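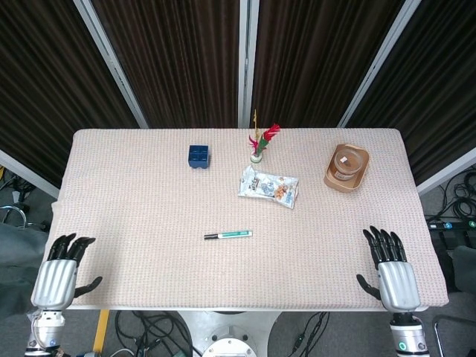
The pleasures of a pale pink tablecloth

Solange Vasconcelos owns 45 tablecloths, and she will tell you, if you have an afternoon to spare, which of them has been asked to do too much. White shows every crumb, she says, and patterns quarrel with the crockery. Pale pink, though, with a fine texture you notice more with your fingertips than your eyes, will get along with almost anything you care to put down on it.

I have come round to her way of thinking, and my own table is much the happier for it. Red and pink artificial flowers in a short clear vase, the sort of thing I was brought up to be rather sniffy about, look positively cheerful against a cloth of that colour, especially with one thin stalk left to wander up above the rest. A candle in a glass jar wants a tray underneath it (tan is lovely, and a raised edge keeps it all tidy), and light brown wax sits so warmly beside pink that I often don't bother to light it.

Then there is the clutter, about which people do fret so! Nahuel Saavedra, who ran the homeware floor at McGrath for years and now sells linens under the name Sindness, thinks a table should always have a bit of life left on it: a dark blue cube to fiddle with, a marker pen for the shopping list, even a crumpled snack bag if the company is good. I would draw the line at the snack bag when my mother-in-law is expected, but I do see what he means.

For a backdrop he likes something dark brown with a vertical stripe, which makes the pink look pinker still. His cloths start at 45 pounds, and the larger ones are 85. Solange has already asked him to put two by.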